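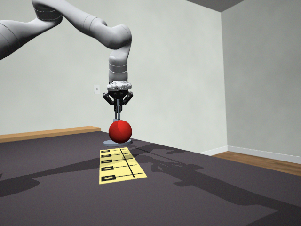
Simulated arm above the red ball, Task 3 workspace. Posted by sjacobs_advisor.

Zestdale Student Robotics Forum > Simulation Division > Task 3 (stand, ball and scale)

sjacobs_advisor
Posted 2022-06-24

Members of the Simulation Division are asked to review the Task 3 workspace before the practice round. The layout will stay as it has been since April: the stand with its round base, the red ball, and the yellow scale laid flat on the table. Each team will submit one controller and will be allowed 40 attempts. The score is the number of attempts in which the arm reaches the ball without touching the stand.

Questions concerning the rules should be placed in this thread so that all teams receive the same answer.

Shireen Jacobs
Faculty Advisor, Zestdale Robotics Club

tshabalala_team
Thank you for the notice. Our team requests clarification on the starting pose. The rule sheet states that the gripper begins "above the stand," but it gives no height. We have been starting with the gripper open and the wrist vertical. If another team begins lower, its attempts will be shorter and the results will not be comparable.

mumitz_build
We do not agree that a fixed height is needed. Time is not scored in Task 3. A team that starts lower also takes a greater risk of striking the rods on its first movement, and that is a fair trade. Our controller was written to accept any starting height, and we would prefer that the rule remain as published.
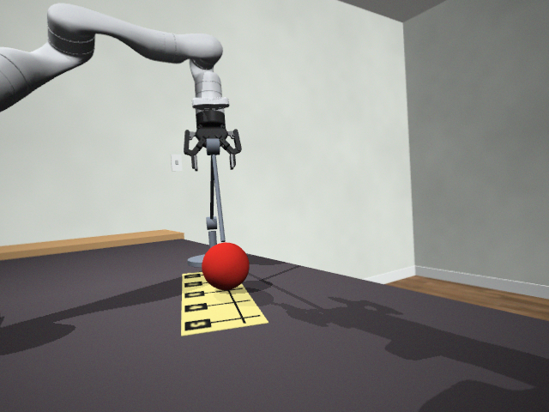

tshabalala_team
Time is not scored, but the attempt limit is 11 seconds, and an attempt that runs over is counted as a failure. Starting height therefore does affect the score. Under our current settings the descent alone uses a large part of that period. We lost several practice attempts in this manner although the arm was on a correct path.

mumitz_build
That is a matter of your speed settings. The limit was announced to all teams at the same time.

liven_sim
May I raise a separate point regarding the scale. The rule sheet refers to "the far end of the scale" when it defines where the ball may be placed. From our viewpoint the small labels near the base are very hard to read, and two members of our team numbered them in opposite directions. Would the advisor please confirm which end is meant?

On the first question, Liven supports a fixed height. Our controller scored 79 percent of attempts from one starting pose and considerably less from another, with no other change to the code.

sjacobs_advisor
In response to Liven: the far end is the end of the scale nearest the stand. The rule sheet will be corrected to say "the end nearest the stand." Teams should take the position of the ball from the state data supplied with the workspace. Reading the labels from the rendered view is permitted but is not required.

The question of starting height remains open. I would ask Tshabalala and Mumitz each to post the height they are using at present.

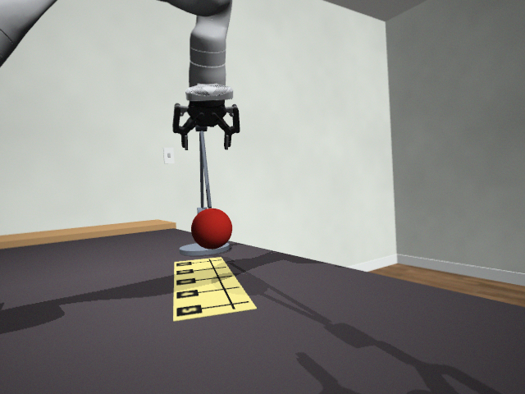
tshabalala_team
We will post our value after tonight's session. We would also ask that shadows be left on for the official runs. Our controller uses the rendered view, and it was tuned with the arm's shadow lying across the table. Turning shadows off would require us to begin the tuning again.

mumitz_build
We have no objection to the shadows. We do object to any change in the starting pose this late in the term. If a fixed height is adopted, we request that teams receive additional practice attempts.

liven_sim
Additional attempts would be acceptable to us, provided that they are given to every team.

sjacobs_advisor
Shadows will remain on. If a fixed height is adopted, each team will receive 3 additional practice attempts, which will not count toward the score. Mumitz, please include your value when you next reply, and state whether you measure from the table surface or from the top of the stand. The two entries I have received by email did not say.

mumitz_build
We measure from the table surface. Value to follow.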